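3.2 Equipment age and replacement practice

The second part of the survey dealt with how long offices keep their desktop computers and what they do with them afterward. Questionnaires went to 487 small firms in the Zonusar and Baysal districts, and 167 returned a usable form. Firms were asked for the year of purchase of each machine, the reason the last one was replaced, and who made the decision. Firms with no desktop computers were left out of this part.

The median age at replacement was longer than the one reported by Sezer and Karaca in their earlier study of Iner. Accounting offices kept machines the longest. Print shops replaced theirs soonest, mostly when new design software would not run. Only 13 firms had a written replacement policy, and in most of those the policy had been copied from a parent company and was not followed closely.

Power supply ratings were recorded where the owner could read them from the label. Many could not, either because the case had never been opened or because the label faced inward. Ratings are therefore missing for a large share of the sample and are not used in the energy estimates in Section 4.
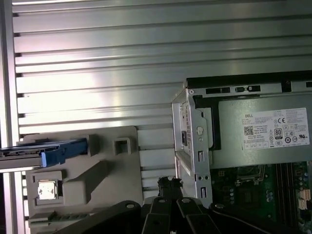

Figure 4. Desktop computer with side panel removed, showing the label on the power supply unit.

Repair was less common than expected. Respondents who had paid for a repair usually named a single part, most often the power supply or the hard drive. Memory upgrades were reported separately, and 18 firms had done one without outside help. Several owners wrote in the margin that the quoted price of labor was higher than what they thought the computer was worth. Dönmez (personal communication) found the same complaint among customers of the Bestar repair counter.

Firms that stripped old machines for parts kept memory and drives and seldom kept processors. We did not ask what became of the boards, and this should be added to any repeat of the survey.
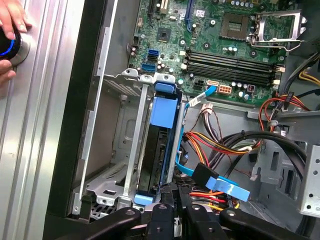 Figure 5. Motherboard with the CPU socket empty and its bracket open. The four memory slots are below the socket.

Storage was the most frequent outcome for whole machines. Owners gave concern over old customer files as the main reason, followed by lack of a nearby drop-off point. The two answers often appeared together, and the form did not let us rank them.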